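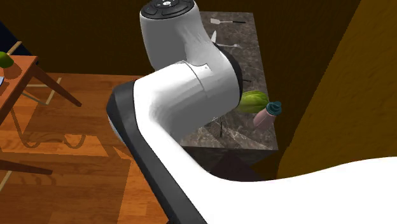 Sweet peppers and chillies need a long season, and in most of Britain the only way to give them one is to sow indoors well before the weather is fit for anything else. I sow mine in the second half of January in the kitchen, which is the warmest room in our house through the day. Any firm, level surface will do for the trays. If yours is a marble-topped cabinet like the one in the picture, put a folded towel or a piece of polystyrene under the tray first, as stone stays cold and the compost will take its temperature from whatever it is standing on. A windowsill is fine later on but too cold at night for germination.

What you need

Fresh seed. Pepper seed keeps for a few years, but it gets slower and patchier each year.
A seed tray or small pots, washed in hot water.
Seed compost, not multi-purpose. If multi-purpose is all you can get, sieve it.
A little vermiculite or more sieved compost for covering.
Clear plastic bags or a propagator lid.
Labels and a pencil. Pen fades.

A heated propagator is useful but I managed without one for years.

Which ones to grow

I grow two kinds every year and try another if there is space. Tirkine is a long sweet red pepper, thin-skinned and fairly early, and it ripens on the plant in an unheated greenhouse in most summers. Kabbaj is a small hot chilli that makes a bushy plant and will crop on a sunny windowsill. Both come from Nirkent, who send out a list in November. Order early if you want Kabbaj.

The big square bell peppers are harder. They take longer to colour, and in a poor summer you will be picking them green.

Sowing

Bring the compost indoors the day before. A bag that has been in the shed all winter is very cold right through and can take a full day to warm up.

Fill the tray to just below the rim, tap it on the table to settle it and level the surface with a bit of board. Don't press it down hard. Stand the tray in an inch of tepid water until the surface darkens, then let it drain.

Space the seeds about an inch apart each way. A standard tray takes 36 at that spacing with a gap round the edge, and that is far more than most people want, so sow half a tray of each and put a label at each end. Cover with a quarter of an inch of vermiculite. Put the lid on or slide the whole tray into a plastic bag.

Wash your hands after handling chilli seed, particularly if you have saved it yourself from dried pods.

Warmth

Aim for 20 degrees C or a bit over, day and night. Below that they will still come up but it may take three or four weeks, and some will rot first. The top of the fridge is a good place, and so is the shelf above a radiator if it does not get too hot to rest your hand on. An airing cupboard works very well, but look in twice a day once a week has gone by. Seedlings left in the dark go long and yellow in a very short time and they don't recover properly.

Look under the lid every couple of days. If there are heavy drops on the inside, wipe them off. If the surface has dried out, stand the tray in water again. Watering from above with a can moves the seeds into one corner.

My slowest batch took 31 days. I had given up on it and only kept the tray because I had not got round to emptying it. So don't throw them out too soon.

Once they are up

Take the lid off as soon as most of the seedlings are showing and move the tray to the brightest window you have. South-facing is best in January. Turn the tray every day or the stems will lean. A sheet of card covered in kitchen foil, stood up on the room side, helps a good deal on dull days.

Lift the tray back into the room at night before you draw the curtains. The space between curtain and glass can get close to freezing.

Keep the compost just moist. Most losses at this stage are from damping off, where the stem goes thin and brown at soil level and the seedling falls over. If it starts, remove the affected seedlings with a pinch of compost round them, let the tray dry slightly and give it more air.

Pricking out

Wait until the first pair of true leaves has opened above the seed leaves. Hold each seedling by a leaf, never by the stem, and loosen it from below with a pencil or an old fork. Move it into a three-inch pot of multi-purpose compost at the same depth or very slightly deeper. Unlike tomatoes, peppers gain nothing much from being buried.

Water them in with tepid water and keep them out of strong sun for a day or two. They often sit still for a week after this and then get going.

Feeding is not needed until they have been in the small pots for five or six weeks. After that, half-strength tomato feed once a fortnight is enough.

Moving on

When roots show through the bottom of the pot, go up to a five-inch pot, and later to a final pot of eight or nine inches. Don't put a small plant straight into a big pot. The unused compost stays wet and goes sour.

An unheated greenhouse is safe from the middle of May here. Birsen Güler, who has the plot at the top of the Skeltelden allotments, puts hers out at the start of May under two layers of fleece and has got away with it most years. I would not try it in a frost pocket.

Greenfly will find the plants while they are still indoors. Check the undersides of the leaves and the growing tips every few days and rub off what you see with a damp finger. If there are a lot, take the plants outside on a mild afternoon and rinse them under the tap.

If you have missed January

February sowings catch up well, and the better light makes them easier to look after. Early March is all right for chillies with small fruits. After that I would buy young plants.

Page last changed 19 January 2005. Notes on planting out and supports are on the next page.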